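Chapter 7
Sorting on a Moving Line

In this chapter:
Reading a cell from the visitor's side of the belt
Choosing an order of picks
Trays, bins and what counts as sorted
Planning your own site visit

Every chapter in this part of the book starts at a working site. Chapter 6 started in the Larov paint shop. This one starts at the open day Tosport held on 29 September 2023, where the automation group showed a sorting cell to 70 visitors, most of them students from the two-year technician course at Chisholm. The parts were industrial push-buttons, the kind found on the front of any control cabinet. They have colored caps, and behind each cap is a block of contacts.

Caradog Harries, who taught the course, asked the students to spend the first 13 minutes at the cell without asking anything. They were to look at the belts, the trays and the grippers and write down what each part of the cell would have to do. Most of them started with the gripper. Harries sent them back to start with the parts, and this chapter takes the same route.

A push-button is an awkward object to pick. The cap is round and the block behind it is square. It can stand on end or lie on its side, and a grip that suits one position may fail in the other. Color is easy to read when the cap faces the camera and hard when it faces away.
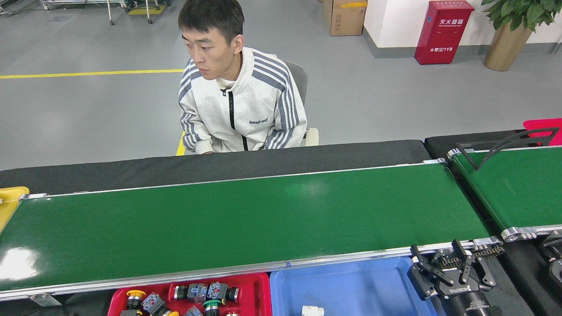 7.1 The Parts on the Belt

Before any motion is planned, the system needs a list of what is there and how each item lies. Students often write this list by color alone. At the open day, one group wrote "red, yellow, green" and stopped. Godelieve Van den Broek, the engineer in charge of the demonstration, asked them which one they would pick first and where the fingers would go. They had no answer, so the list was rewritten with three columns: color, position and pose.

Pose matters more than beginners expect. Compare the three switches on the main belt. The red one stands upright, and the yellow and green ones lie next to each other on their sides. A grip planned for the yellow switch has to leave room for its neighbor. 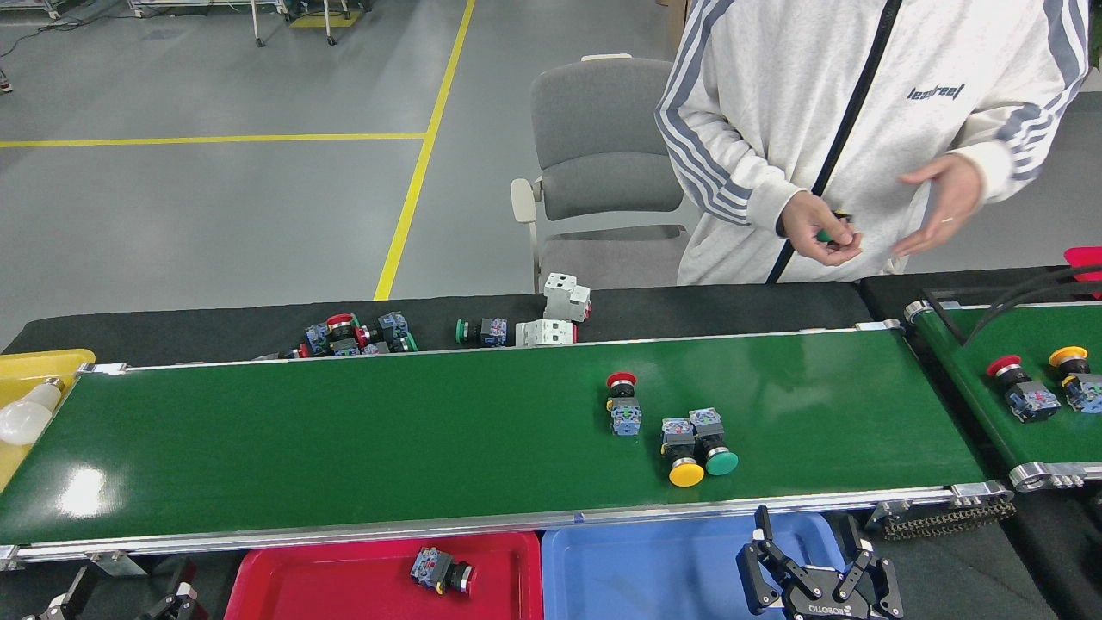 Does the sorting order have to follow the order of the parts on the belt?
Only when the belt is moving and the first part would otherwise be lost off the end. On a stopped belt, the system can take the easiest part first and come back to the others once there is more space around them.

7.2 Before You Go On

Keep a notebook page for this chapter. You will use it again in Section 7.5, where the Pondport packing line handles 727 parts in a shift and the order of picks has a real cost.

Work through these tasks in pairs. Allow 30 minutes.

1. Put a mixed handful of small parts on a table. Write the three-column list for them.
2. Mark the part you would pick first and the part you would leave until last — give your grounds for both.
3. Swap lists with another pair. Using only their list, try to lay out the same parts in the same poses.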